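How do I dry a wool jumper without it growing?

Jasmina Dimitriou
Hi all, I'm in a little flat in Odwood with no garden and one radiator that works properly. Every winter I wash my wool jumpers by hand and every winter at least one comes out with sleeves down to my knees! I've been hanging them over the shower rail. Is there a better way when you've got no space?

Biljana Vasić
Oh, never hang them, the water drags the whole thing down. Roll it up in a big towel and kneel on it (really lean in, I do this twice with a fresh towel), then lay it out flat and pat it back to the size you want. I use the spare bed, straight on the bedspread – mine take nearly 2 days in August and longer in winter. Turn it over once the top feels dry.

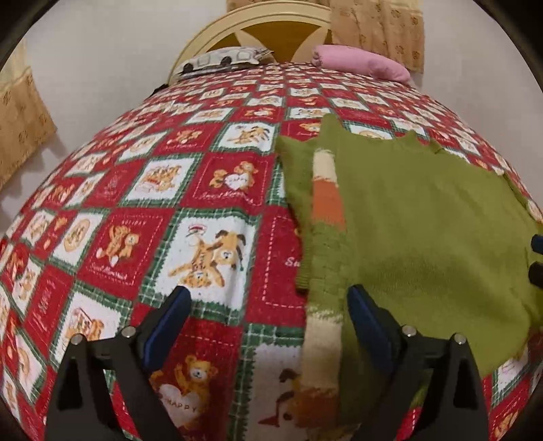

Borislav Golob
radiator. never had a problem

Ilir Stojanovska
Please don't do the radiator, I shrank a lovely cardigan that way. Biljana's got it right about the towel. If you need your bed back at night, get one of those mesh racks that sits over the bath. Mine was £19 from the hardware shop in Dastthorpe and it folds away behind the door. Keep the window open a crack or it'll smell of sheep by morning.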